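4.2 Membership counts and what they leave out

Honor societies publish numbers more readily than they publish definitions. The Timmermans Society, whose chapters at Zetville College and Grostarholm University supplied most of our records, reports 2,572 living members across both campuses. We were unable to reproduce that figure. The rolls at Grostarholm list students who accepted an invitation, students who paid the induction fee, and students who attended the ceremony, and at different times each of these has been called membership. A student who paid but never showed up in October is counted in one roll and missing from another.

The problem matters because earlier studies treat membership as a yes-or-no variable and then compare members with everyone else on graduation, grades, and later employment. If the variable is loose, the comparison is loose too. Members do graduate at higher rates in our records. They were also picked for having high grades to begin with, and a student in good standing by junior year was already likely to finish. The society's own brochure credits the gap to "the habits of leadership." We see no way to get that from these data.

De Bruijn's earlier working paper tried to get around selection by looking at students just above and just below the grade cutoff. The idea is sound. The trouble is that chapter advisers at both schools were allowed to waive the cutoff, and the waivers were written down in only three of the five years covered. We reran her comparison on the documented years alone, which left 548 students. The difference in graduation shrank to a size we would not want to defend, and the difference in campus office-holding stayed about where she had put it. Office-holding, though, is one of the things advisers look at when they grant a waiver.
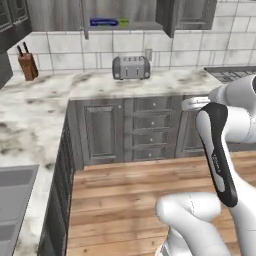 Figure 3. Simulated kitchen with white robot arm.
ZETVILLE, 2025-04-20

Interview material was gathered at Zetville only, and we use it sparingly. Former members were asked what the society had asked of them after induction. Most could name the ceremony and the dinner. Fewer could name a project, and several described work they had done for a different group — the tutoring center, a residence hall council — as society work. One former chapter president told us that the service hours reported each spring were "whatever people were already doing." That remark comes from a single person and should be read that way, but it fits the service logs, where the same entries turn up under two organizations.

The Grevix leadership scale, given to new members at induction and again before graduation, is sometimes offered as stronger evidence. Scores go up. They may well go up for any student who spends another year and a half on campus, and neither chapter gave the scale to nonmembers. The second round was also voluntary. Students who had drifted away from the chapter had little reason to answer, so the later average rests on the people who stayed interested.

None of this shows that the societies do nothing. A chapter can matter a good deal to a small number of officers and very little to the rest of the roll, and an average over everyone would hide both facts. Section 4.3 therefore drops the full roll and follows officers only, using meeting minutes in place of membership lists. The minutes have gaps of their own — Grostarholm's are missing for most of one spring — and we mark those terms in the tables.

Correspondence about the records should go to Fenna De Bruijn, who holds the Zetville copies.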